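Budget advice: second handheld gripper or spare fingers?
Forum > Buying and Budgeting > Small Shops and Labs

torque_wrench_tom
Joined: November 2019

We have one handheld gripper and a request form that wants next year's equipment on a single line. The line is 37 characters long. I know because I have used all of them and still not reached the word "fingers."

The choice is a second complete unit from Broltent, or keeping the one we have and buying 5 sets of fingers plus the bushings. The fingers come to $881 with shipping. The second unit costs a good deal more, and my boss, Zhenhua Tan, has already asked why a thing you hold in your own hand counts as automation.

State of the current pair, on the bench:

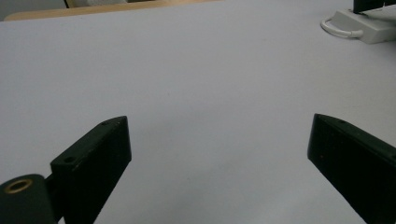

Current fingers, open. Some scuffing on the left one, brass-colored ring at bottom left.

Two holes in the top of the left finger, if anybody is matching patterns against the Lepik catalog. I'd like opinions before the form locks.

pelican_brief_case

Those look fine to me. I've seen worse scuffs on a new car. Buy one set, put it in a drawer, and spend the rest on a decent table.

marguerite_v

Disagree with pelican. Fingers are what you run out of, and you run out of them the week after the budget closes. We ordered a single spare set from Sultness and then waited five weeks for the next one. During that time we had a very expensive handle.

pelican_brief_case

marguerite_v wrote:
"we had a very expensive handle"

Sure, but that's an argument for two sets. Five is a collection.

torque_wrench_tom

The five comes from the price break. At four they charge you more per set, and I suspect they know exactly what they're doing.

dullroar

Get the second unit. You are comparing the cost of parts with the cost of parts and completely leaving out the person standing there waiting for a turn. If two people are trained and there's one gripper, you've bought a chair for somebody.

Also, did you check the hole spacing with calipers? Nobody should be matching anything from a photo. The Retumville shop did it from a photo and they now own some lovely paperweights.

torque_wrench_tom

Calipers tomorrow. Point taken on the paperweights.

As for the second person, that's me, and I have a chair already.

marguerite_v

Can you split it? Fingers out of consumables, second unit on the equipment line. Our finance people consider anything that bolts on with screws to be a consumable. I have not asked them about the door hinges.

dullroar

That's the right answer and I'm annoyed I didn't say it. Ask Broltent for the quote as two separate documents, though. If both things are on one quote, somebody will staple it to the wrong form and you'll get neither.

pelican_brief_case

Still think five is silly.

torque_wrench_tom

Asked for two quotes. Broltent sent one quote, twice. I've written back and will post the finger measurements when I have them.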